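Sending Items to the Badix Repair Desk: Frequently Asked Questions

These answers cover mail-in and drop-off repairs for Badix bench power supplies, cable testers and signal adapters. For handheld meters, see the separate meter page. For calibration without repair, use form C.

Do I need an authorization number before I ship?

Yes. Request one through the service form or by phone. The number has a letter prefix (S for Sutville, B for Bodosville) and is valid for 60 days. A parcel that arrives without a number is held at receiving until the sender is identified. Held parcels are not opened for diagnosis.

Where do I send it?

Power supplies and anything over 7 pounds go to Sutville. Cable testers, adapters and loose leads go to Bodosville. The prefix on your authorization number tells you which desk is expecting the parcel. If you send it to the wrong desk we forward it at no charge, but the turnaround clock starts when the correct desk logs it in.

Can I drop it off in person?

Bodosville accepts drop-offs at the side counter, Suite 874, from 9 a.m. to 4 p.m. every weekday except Tuesday. Sutville has no counter. Bring the authorization number and a photo ID. The counter does not do repairs while you wait, including fuse changes.

What should I include with the unit?

Send the unit, its detachable power cord if the fault involves power, and the leads you were using when the fault appeared. A short written description of the fault is required. "Does not work" is not enough for the technician to reproduce it. State the load, the output setting, how long the unit had been on, and what the display read.

Do not send manuals, carrying cases, rack ears or third-party probes. We do not track accessories that are not listed on the form.

What kind of box can I use?

Any corrugated carton in good condition, new or reused. Remove or cover old shipping labels. Check that the bottom seam is sound and that all flaps close flat without being forced. The carton should leave room for padding on every side of a unit. Units in padded envelopes are refused. Leads shipped by themselves do not need padding, but they do need a carton.

How should I pack cables?

Coil each cable in its natural direction, with no coil tighter than the palm of your hand. Secure it with a hook-and-loop strap or paper tape. Do not use wire ties with metal cores, and do not wrap a lead around the unit. Keep connectors toward the inside of the coil. Before you tape the carton, tuck every loop below the top edge. A loop pinched under a flap can crush the shield, and we cannot tell that damage apart from the original fault.
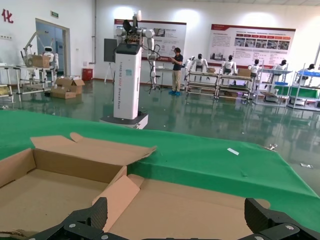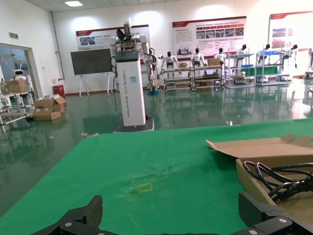 Leads with molded connectors at both ends should be labeled at both ends. Write the authorization number on the label, followed by a dash and the lead number (for example, 1 of 3). Masking tape is acceptable. Do not write on the jacket itself.

How do I seal the carton?

Use plastic packing tape at least two inches wide, applied in an H pattern on top and bottom. String and household tape catch in conveyor equipment. Put the packing slip inside, and write the authorization number on one outer side in letters large enough to read at arm's length.

Who pays for shipping?

Under warranty, you pay to send the unit and Badix pays the return. Out of warranty, you pay both ways, and the return charge is added to the repair invoice. Prepaid labels are issued only for units that failed on first power-up.

Is my parcel insured?

Inbound, only if you buy coverage from the carrier. Return shipments are covered up to the current list price of the unit. If a return arrives damaged, keep the carton and all packing material and report it within 7 days.

How long does a repair take?

Bench time for common faults is three working days from the date you approve the estimate. Transformer and display replacements take longer and depend on stock. The Sutville desk closes for inventory for one week in July. Authorization numbers that would expire during that week are extended automatically.

What if the estimate is more than I want to spend?

You can decline it. The unit is returned unrepaired and you are charged the diagnostic fee plus return shipping. You can also ask us to recycle it, in which case the fee is waived.

Do you repair the Sumampouw series?

Only the later version with the removable rear panel. Earlier units have a potted output stage that cannot be serviced. Check the rear before requesting a number: six screws means removable, rivets mean potted.

Who do I contact about a repair in progress?

Reply to the confirmation email and leave the authorization number in the subject line. Billing questions go to Lộc Kiều at the Bodosville desk. Technicians do not take calls directly.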